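Nistor update, as a few people asked what we've been doing since May. Short thread on one result from the hand-held gripper work.

The question: when someone demonstrates a task with a hand-held gripper, do the seconds before they reach for anything help the robot learn, or should we trim them? Most of our older sets were trimmed.

We took 2,000 demonstrations on tabletop tasks and trained the same policy twice. One copy got the full clips. The other got clips cut to start at the first finger movement. Same network, same training steps, same arm at test time.

Each policy then had 315 test runs, with matched start positions. Relu Ursu set up the objects and wasn't told which policy was loaded.

Full clips did better. The trimmed policy failed on 117 runs. The full one failed on far fewer, and most of the difference came from one kind of mistake: closing the fingers too early, before the object was between them.

Our reading is that the trimmed policy rarely sees open fingers over bare table, so it has a weak idea of what "nothing to grasp yet" looks like. Lahcen Benkirane checked this by putting back only the 12 frames before the cut. That got back part of the gap, not all of it.

So the views we used to throw away are ones like this, fingers apart and only table between them.

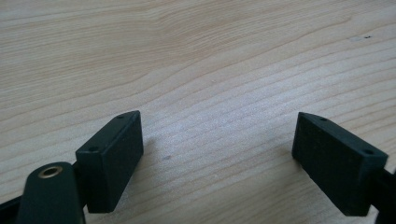

View from the gripper camera: pads open, bare wood in the gap.

Limits: one gripper design, pale tabletops, one arm. Fedir Holovko thinks a patterned surface could change the result and I agree it needs testing. We haven't tried deformable objects either.

Write-up is with Teodor Cozma for a last read. I'll add the link to this thread when it's out. Split lists for both training sets will go up with it.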